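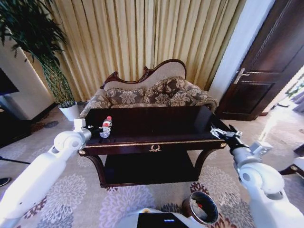
Flundton: before you do anything with cleaner, find out what the finish is. Everyone skips this and then wonders why the wood looks worse.

The original post, for anyone coming in from a search:

White rings on a glossy dark table
Posted by Kirasstead, April 6, 2024

I have a dark wood table in the living room with a very shiny top. It came from my aunt's house and I don't know how old it is. We had people over and I found two white rings on it the next morning, one from a mug and one from a glass. They don't wipe off with a damp cloth. I can't feel them with a fingernail.

I tried furniture polish from the grocery store. The rings faded while the polish was on, then came back. My sister says to use mayonnaise. My neighbor says toothpaste. I would like to not ruin the table. A local shop quoted me 733 dollars to strip and refinish the top, and I don't want to spend that on two rings.

3 replies

Flundton (continued)

To test the finish, pick a spot underneath or on the back edge. Put a drop of rubbing alcohol on it with a cotton swab and wait a minute. If the spot goes soft or sticky, it's probably shellac. If nothing happens, try a drop of lacquer thinner in a different hidden spot, with a window open. Lacquer will soften. Modern varnish and polyurethane usually won't soften like that, though some will wrinkle.

White rings mean there is moisture in the finish. Black rings mean it got down into the wood, and that is a bigger job. Yours sound like the first kind.

Start with heat. Use a hair dryer on low, held several inches off, and keep it moving. Stop when the surface feels warm to your hand – it should never be hot. Let it cool and look again. I've had rings go in one pass and I've had others take a whole evening.

If you found out it's shellac, be careful with alcohol on the top. People will tell you to wipe the ring with it. That can work, but if you press or go slowly you'll have a dull patch bigger than the ring.

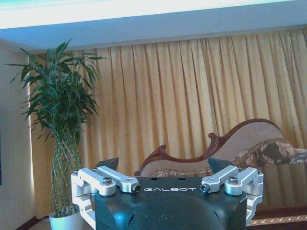 Mayo worked for me. Left it on overnight and wiped it off in the morning. Smelled a little. Table is fine.
– Dresier

Radulović

The mayonnaise thing is just oil, and plain petroleum jelly does the same without the vinegar. Put a thin layer on the ring, leave it overnight, wipe it off and buff with a dry cotton cloth. It helps on some finishes and does nothing on others.

I would leave the toothpaste alone. It's an abrasive, and on a high gloss top you trade a white ring for a cloudy spot that shows every time the light hits it.

If heat and jelly both fail, the next step is rottenstone mixed with mineral oil into a paste. Rub very lightly with the grain using a felt pad. Check every few strokes.
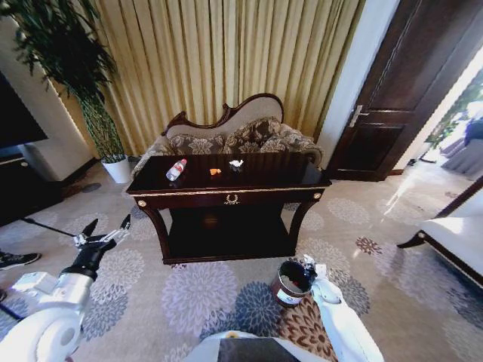
Wipe the paste off with a clean cloth and finish with paste wax over the whole top, so the sheen matches from end to end. Let the wax haze over, then buff. Don't use a spray with silicone in it. It gets into small cracks and makes any later refinishing harder.

Also, get a second quote if it ever comes to that. I paid 60 dollars to have a man come to the house and rub out a ring on my dining table, and he didn't strip anything.

Kirasstead

Thanks. The alcohol did nothing on the back edge, so not shellac I guess. One ring is mostly gone with the hair dryer. Trying the petroleum jelly tonight on the other one.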